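Livetti two-finger gripper for mixed carton work
Spares, set-up and service

Product code 3247
Supplied by Padia
In stock - finger pairs and pads
Made to order - complete gripper with mounting plate

The Livetti is an electric parallel gripper with two tapered black fingers, made for cells that handle small retail cartons in no fixed order. Padia supplies the gripper, the fingers, the cable set and the service kit. The notes on this page apply to grippers fitted with the wrist camera bracket. If yours has no bracket, skip the section on the camera.

What is in the service kit

1 pair of fingers, left and right
2 fingertip pads
Finger screws with thread lock already applied
Hex key
Tube of rail grease
Setting gauge

The gauge is not sold on its own. Please keep it with the cell.

Changing the fingers

Move the arm to its service position and switch off at the cell isolator. Do not rely on the stop button on the pendant. Open the gripper by hand using the release screw on the side of the body. Take out the screws from one finger, lift it off and fit the new one before you touch the other side. The fingers are handed and will not line up if swapped.

Wipe the mounting faces with a dry cloth. Old thread lock left in the corners will tip the finger slightly, and the tips will then meet at the heel first. Fit the screws finger tight, close the gripper on the gauge, then tighten them in turn. Mark the gripper body with the date or cell number in paint pen if you run more than one.

Light scuffing on the broad face of a finger does no harm. Replace the pair if a tip is chipped or if the gauge rocks when gripped. Always replace both.

Grip force for cartons

The force setting runs from 0 to 100. We ship the gripper at 43, which suits most folded card boxes held across the narrow end. Drop to 31 for thin card or for boxes with a loose end flap. Long, narrow cartons are the hardest test, as the far end is a good distance from the fingers and any slack in the rails shows up there first. Use one as your check piece after every finger change.
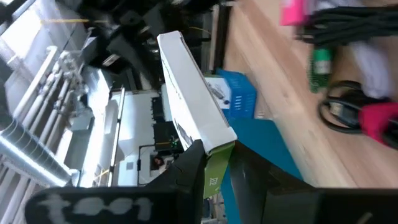
Nuchit writes that 31 was still too much for the long boxes on their line, and that the end panels kept creasing until the grip point was moved further along the body. After that they went back up to 43 and have left it there.

We agree with moving the grip point before changing the force. The end panel of a carton is usually its weakest part, and flaps vary from one batch to the next. Move the grip point in small steps and run the check piece each time. If the box swings when the arm stops, lower the wrist speed before adding any force.

Wrist camera

Clean the lens with a soft cloth at each finger change. Both fingertips should be in view with the gripper closed. If one is missing, the bracket has been knocked - loosen its two screws, square it against the body and run the camera routine again. New fingers always need a fresh camera routine, even when they are the same type.

Cables

Leave enough slack at the wrist for a full turn in each direction. Tie the cable to the arm with the straps supplied, never to the gripper body. Spare lengths should be coiled and kept out of reach of the arm.

Greasing

Grease the rails about every 2 months in single-shift use. Put a small bead on each side, open and close the gripper ten times and wipe off what comes out. Too much grease collects card dust and the fingers begin to drag.

Returns and repair

Motor and gearbox faults are dealt with at the Dondia workshop. Send the gripper without its fingers and quote code 3247 with the serial number from the underside. Please say what force setting it was running at.

Finger pairs from the January batch have a shorter screw and must be fitted with the screws in the bag.

Page last changed 27/04/2018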